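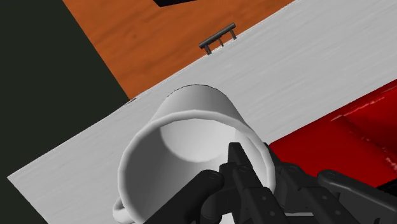
White mug, plain, no lettering. Rendered view.

Ticket 569: Tea water cloudy and scale returning after filter change
Product: Ivero under-sink filter, two-stage
Site: Daltness, second-floor kitchen
Opened by: Jocelyn Kowalchuk
Opened: 2025-10-12
Status: Closed, monitoring

Print this page | E-mail this page

Reported problem

Water from the filtered tap is cloudy when drawn into a glass. Tea made with it forms a surface film that breaks into flakes when stirred. The kettle was descaled before the cartridges were replaced and has a fresh white deposit on the floor and element. Unfiltered cold water from the main tap is clear in the same glass.

Both cartridges were replaced by the user. The old set had been in service since May. No error light on the head unit. Flow is lower than before the change but steady.

Initial questions to user

1. Does the cloudiness clear from the bottom of the glass upward, or does it settle?
2. Were the new cartridges flushed, and for how long?
3. What is the bypass dial set to?
4. Which cartridge is on the inlet side?

User reply

Clears from the bottom upward in under a minute. Flushed until the black dust stopped, not timed. Did not know there was a bypass dial. Inlet side has the cartridge with the gray cap.

Notes

Cloudiness that clears upward is trapped air. It is normal after a change and goes away with use. It does not explain the film or the scale, so those were treated as a separate fault.

Film on black tea is calcium carbonate combined with compounds from the leaf. It needs hardness and alkalinity in the water. A working softening stage removes enough of both that the film is faint or absent. Heavy film plus new scale means hard water is getting through or around the softening stage.

The gray cap is the carbon cartridge. It belongs on the inlet, so the order is correct.

Test 1: hardness strips
Main tap: 18 grains per gallon.
Filtered tap, bypass dial as found: no useful change on the strip.
Result: softening stage is having little or no effect.

Test 2: bypass dial
Dial is on the underside of the head, behind the mounting bracket, and can't be seen with the unit on the wall. Found at position 3, the most open setting. At that setting a large share of the water skips the softening stage. User turned the dial to 2 and ran the tap. Strip reading dropped slightly. Still too high for that position.

Test 3: cartridge seating
User closed the inlet valve, opened the tap to release pressure, and removed the softening cartridge. The upper O-ring was folded over on one side. A folded ring lets raw water pass straight from the inlet channel to the outlet without touching the resin. The ring was not cut. User wiped the groove, coated the ring with food-grade silicone grease, refitted it and turned the cartridge until the marks lined up.

Test 4: retest
Main tap unchanged. Filtered tap, dial at 2, now reads within the range printed in the manual for that position. Flow also recovered. The folded ring does not account for the low flow. The inlet valve may not have been fully open before this visit to the cabinet.

Kettle
Descaled again with citric acid, rinsed, and boiled once with the water thrown away. User asked if the existing scale was harmful. It is not, but it slows heating and sheds flakes into the cup.

Tea check
User brewed two cups of the same black tea for the same time, one from each tap. Main tap: film across the whole surface. Filtered tap: thin film at the edge only. User describes the taste as "less chalky." No further change is needed unless the user wants softer water, in which case the dial can go to its lowest setting.

Cause
Upper O-ring folded during cartridge change. Bypass dial left fully open at installation.

Related
Prollum cartridges fit the same head but use a thicker ring. Do not swap rings between brands. A similar report from the Trịnh site was closed as air only, with no hardness fault found.

Follow-up
User to test the filtered tap with a strip once a month and log the reading inside the cabinet door. Reopen this ticket if the reading climbs before the next cartridge is due. Spare O-ring to be sent with the next cartridge order.

Comments (2) | Shares (3)

This site uses cookies to remember your settings. Accept | Manage cookies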